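Search this site Search

Home About Notes Archive Contact

Open afternoon at the Pistinbridge workshop
Posted in August by Sarita Rajput

I was pleased to accept an invitation from Gondum to attend the open afternoon held at its Pistinbridge workshop. The programme began at 2 pm and was directed chiefly at people who work in home support, with a smaller number of engineers in attendance. I set down my observations for colleagues who were unable to travel.

The opening address was given by the Sheehan group, which is responsible for the training side of the project. Its stated aim is a household assistant that can tidy, fetch and sort in homes as they are ordinarily lived in. To that end the group records people doing small chores with a hand-held gripper. The library held 1,236 recordings at the close of the last financial year and now holds 1,317, of which 338 concern baskets, tubs and other open containers. I had expected a larger figure - the target for containers is 1,000.

Visitors were then invited to try the gripper at a bench. It is lighter than I had supposed, although the squeeze required to close the jaws became tiring after several minutes. I managed a tea towel without difficulty and failed repeatedly with a teaspoon.

The Zolska software was demonstrated last. It sorts recordings by task and by type of object, and the operator answered questions on privacy with care. I would have welcomed more detail on how long household material is retained.

Mixed containers

Much of the discussion concerned baskets in which soft, rigid and transparent articles lie together. A medicine box offers flat faces to the jaws, whereas a folded mask or a crumpled plastic bag has no dependable edge, and a clear cup is a known difficulty for the cameras.
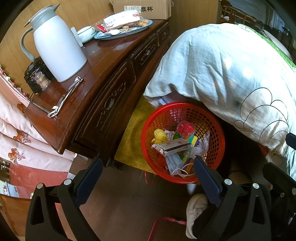 Arrangements for further visits

Gondum intends to hold a second afternoon later in the year. Enquiries should be directed to the workshop office. Parking at the Pistinbridge site is limited, and visitors are asked to use the rear entrance and to sign in at the front counter.

Older post Newer post Back to top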